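Home Organizing Basics, Session 4: The Small Stuff
Notes by Marion Jardine

Okay, last week was closets, and I know a few of you are still recovering! This week we go tiny. I mean chargers, batteries, little tins, all the things that end up in the kitchen drawer with the takeout menus. My own drawer had 26 of them in it when I started teaching this class, and I'm supposed to be good at this.

You need one open box. I like a shallow cardboard one because you can write on it and you won't feel bad when it wears out (the Vukby bins are nice, but please don't go shopping before you've sorted).

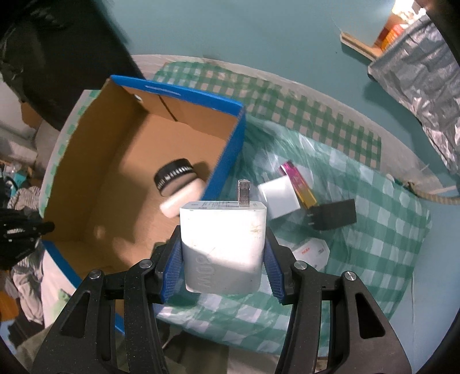 Start with the power adapters. Read the wattage off the plug, find the thing it charges, and put a strip of tape on it with the name. If you can't match it after 5 minutes, it goes in the "ask the family" bag. Mine is still pretty full, I'll admit.

Next, line things up along one wall of the box, biggest at the back, and keep the rest of the floor open for whatever turns up later.
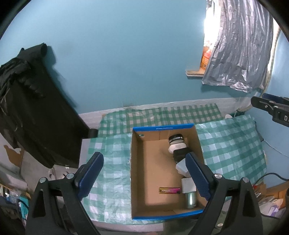
Loose batteries get tested before they go anywhere. Tape the ends of the dead ones and bring them Tuesday, I'll do a drop-off run after class.

Homework: one drawer, one box. Bring your list of what was in there, and your mystery adapters too!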